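Ticket 949: Right arm stops short of closing on small bottle
Product: Brinlow two-arm table kit, trial unit
Opened by: Nekent, packing trials
Status: Closed, with one item passed to Ekow
Priority: Normal 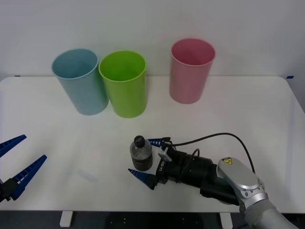 Fault as reported

The pick and place routine runs as far as the bottle and then halts. The right arm comes in with its fingers open either side of the bottle, waits, and the controller shows "grip not confirmed". The left arm stays open and never gets its turn. Cups are fine. We ran the cup routine 60 times on the same table without a stop. The bottle routine stopped 11 times before we gave up on it.

We are on the trial until the end of the month and need the bottle routine working before we decide on buying. Software is as delivered and nothing has been changed on our side except the object list.

Reply from Brinlow support

Thanks for the photo. The approach looks reasonable, so we don't think this is a position fault. Please try these in order and note the result after each one.

1. Power down both arms and reseat the gripper cable on the right arm at both ends. Leave the loop slack.
2. Run the open and close test on the right gripper with nothing between the fingers.
3. Open the object list and send us the entry for the bottle.
4. Run the bottle routine at half speed.

Nekent

Step 1 done, no change.
Step 2 passed. Fingers close fully and open again.
Step 3, entry attached. We made it by copying the cup entry and changing the name and height.
Step 4, same halt at the same point. Half speed makes no difference.

Brinlow support

The entry explains it. The width was carried over from the cup, so the controller expects contact much earlier than the bottle can give it. It times out and holds the fingers open. Please set the width from a measurement of the bottle body, not the cap, and lower the grip force to 3 on the slider. The default is set for firmer items.

Save the entry, then restart the controller – the old width stays in memory until you do.

Nekent

Width and force changed, controller restarted. The bottle routine now completes. We did one run at half speed and the rest at full speed, no halts.

Two comments for the trial report. The manual says nothing about the restart, and we would have lost another afternoon without being told. Also, "grip not confirmed" is not much help when the gripper hasn't tried to close. A message about width would have sent us to the right page.

Brinlow support

Both noted. The restart will go into the next issue of the manual. The wording of the message belongs to Ekow, who write the controller software, and we have passed it to them under this ticket number. No date for a change yet.

Closed January 8, 2025. Reopen by replying to this ticket if the halt comes back.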